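Fan or aircon for the upstairs room?

taniaf wrote:
Shukla have quoted me 439 for a second wall unit in our workroom. Four of us in there most days and by Wednesday afternoon I was melting. Worth it, or just buy fans?

stondano_sid wrote:
Fans! You'd get a decent one for a fraction of that and you can drag it wherever you like.

Imtiaz S wrote:
Disagree, Sid. A fan only pushes warm air about. We had two going at Kida and I still went home with a headache. Get the unit.

stondano_sid wrote:
Two fans pointed at the door, I bet. Put one by a window and try again.

taniaf wrote:
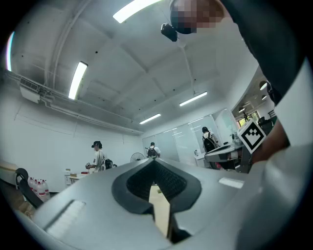
Aircon up on the left wall, white fan on the floor further back

Imtiaz S wrote:
Ooh, you've got pipework along there already. Ask Shukla if they can knock 200 off for that (cheeky, but I would).

stondano_sid wrote:
Or move the fan and spend nothing!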